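Search this book
Go
Print this page | E-mail this chapter

CHAPTER 7
Two Hands on the Job: Your First Household Task

By now your team has a pair of arms that move when you tell them to. You have homed the joints, set the speed limits, and driven each gripper open and shut until the click of it shows up in your dreams. Good! Now comes the part that most students tell us they signed up for. In this chapter your robot stops waving at the air and starts doing chores.

The chore we will use from here to the end of Part Two is watering a houseplant. It sounds easy, and for you it is. You pick up the can, tip it over the pot, stop when the soil looks dark, and go back to your phone. Try writing down each thing you did, though, and the list gets long in a hurry. Where did you hold the can? How did you know the spout was over soil and clear of the leaves? When did you start to tip, and how fast? Your hands have been answering questions like these since you were small. Your robot will be hearing them for the first time.

The Pollau Club, whose work runs through this book, took on the same chore in February and spent the whole spring on it. Juraj Kopecký, the club's coach, gave the students one rule at the start: water the plant yourself ten times before you write a line of code, and keep notes. They grumbled, then came back with four pages. One student had noticed that she always turned the pot first, to find the side with the fewest leaves in the way. That note later became a step in the club's program, and you will meet it again in Section 7.4.

What the Wrist Camera Sees

Each arm in our kit, the Ponau, carries a small camera at the wrist. It rides along with the gripper, so its view changes every time the arm moves. Plenty of students find this confusing for the first day or so, and then they get very fond of it. A wrist camera gets close to the work, and it sees things a camera on the ceiling would miss.

It also sees a lot that has nothing to do with the job. Before you read on, take a minute with this view and decide which parts of it your program needs to know about. 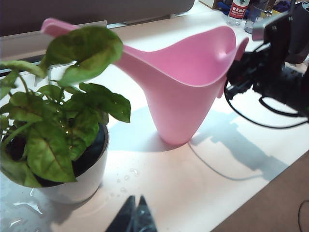

7.1 Sorting What Matters

Most teams start with the can and the plant, and that's a fine start. The can is pink, the leaves are green, and a simple color filter will pull the two apart. But look at where the spout goes. It is long and thin, and it passes behind the leaves on its way up. A program that looks for one unbroken pink shape may lose the end of the spout, and the end of the spout is the very part you care about when you pour.

Then there is the water on the table. Shiny patches reflect light, and a reflection can fool a color filter. Shadows are nearly as bad. The gripper throws a dark shape across the white tabletop, and to a careless program that shape is a solid thing to be steered around. The Pollau students lost a full afternoon to a shadow. (They were good sports about it, and named it Gerald.)

Here is the way we suggest you work:

Write a list of everything in view. Mark each item as "touch," "avoid," or "ignore." The other arm goes under "avoid," along with its cables - don't forget the cables. Bottles, cups and cloths in the background can usually go under "ignore," so long as they sit well outside the reach you set in Chapter 5. If your team can't agree on an item, put it under "avoid" until you've tested it.

The Pollau team logged 770 practice runs over the spring and sorted them by hand. In 664 of them the spout ended up over the pot. The other runs taught them more, and we'll spend much of Section 7.5 on those, with the club's own notes in the margins.

Getting Close

A second problem shows up as soon as the gripper arrives at something it wants to hold. From far away, a cup is a neat shape with a top, a bottom and two sides. Up close it swells until it fills half the view, the edges go soft, and the rest of it slides out of sight. Your program has to keep working with whatever is left.

At this range, forget about finding the whole object. Look for one good edge and the tip of a finger, and work out how the two sit next to each other. With pink plastic and a black finger, that comes down to the place where light meets dark.

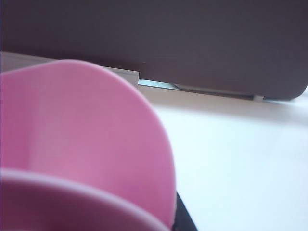 7.2 Before You Begin

You will need both arms, the Shahbazi clamp set, a light plastic cup, a potted plant you are willing to get a little too wet, and towels. Lots of towels! Keep the power supply off the table and well away from the water. Run every motion dry first, with an empty can, at the slowest speed setting.

Work in pairs. One person drives and the other keeps a hand near the stop button, and you swap after each set of runs. Write the results in your notebook as you go. A failed run with a good note beside it is worth keeping, so please don't tear out the page.

Set your first goal low. Move the cup from one taped mark to the other without tipping it. When you can do that five times in a row, turn to the worksheet on page 51.

Print this page | E-mail this chapter

READER COMMENTS (3)

kosent_teacher
Used this with my after-school group. The touch / avoid / ignore list got them arguing for half an hour, in the best way. We had 2 teams and they came up with totally different lists for the same table.

Marla D.
Is the page 51 worksheet the old one or the new one? My copy has the cup stacking sheet there.

rbt_dad
My daughter has watered every plant in the house ten times now and is taking notes. The fern may not make it. Great chapter though, she can't wait to get to the pouring part.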